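# The Pink Bag

Erlinda had run 139 demonstrations by the time the clock in the Tarley workshop got to noon, and she still grinned every time the arm woke up and copied her.

"Go on, then," said Lertchai. "One more before lunch."

"One more? I want to get to 174 today!"

She slid her fingers back into the hand controls and the two grippers lifted a little, like a dog hearing its name. She had been doing this for 12 days and it hadn't worn off. You moved your wrist and something across the room moved its wrist too, half a heartbeat behind, and whatever you did got written down as the right way to do it. Even the daft bits. Sallilus (Lertchai had named it, after a schoolteacher he wouldn't talk about) had already learned to pause before picking anything up, and that was purely Erlinda's nerves.

The task was tidying. Valtberg wanted a machine that could face a proper mess and start somewhere, and Lertchai made wonderful messes. He tipped out drawers. He emptied his own coat pockets. He had laid that morning's heap while she made the tea, humming, and then stepped back with his arms folded.
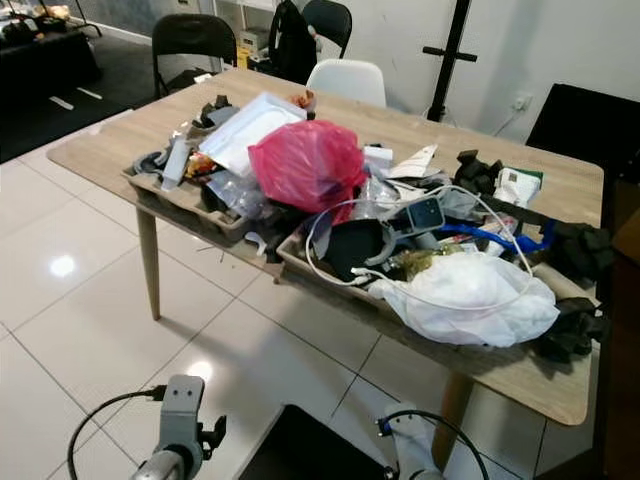
*The heap, demonstration 140. Erlinda wanted the pink bag first.*

"You've put a cable over everything," she said.

"Have I?"

"You're a horrible man." She was delighted. She leaned forward, and the view in her headset leaned with her. If she went straight for the pink bag the white packet propped against it would slide, and the robot would learn that things sliding was fine. So, the packet first. Left hand down, slowly, turn, close. It came up at a tilt and she held her breath and carried it out to the side, and set it down flat.

"Lovely," said Lertchai, who had stopped pretending to read.

Then the bag! She took it by the knot, the way her grandmother picked up shopping, and it rose and kept rising, and a wrapper came with it and dropped back. She went after the wrapper too. It took her two goes, and she kept both in the recording, the miss and the catch.

"You could cut that first one," he said.

"No, leave it. I'd like it to know you can have another try."

They let Sallilus do the next one by itself. Erlinda took off the headset and stood beside Lertchai with her hands in her pockets so she wouldn't wave them about. The arm went out over the new heap, stopped, and waited there with the gripper open.

"It's broken," he whispered.

"It isn't, it's thinking. That's me, that is! That's exactly what I do!"

The gripper dipped, missed a glove, came up, and went down again.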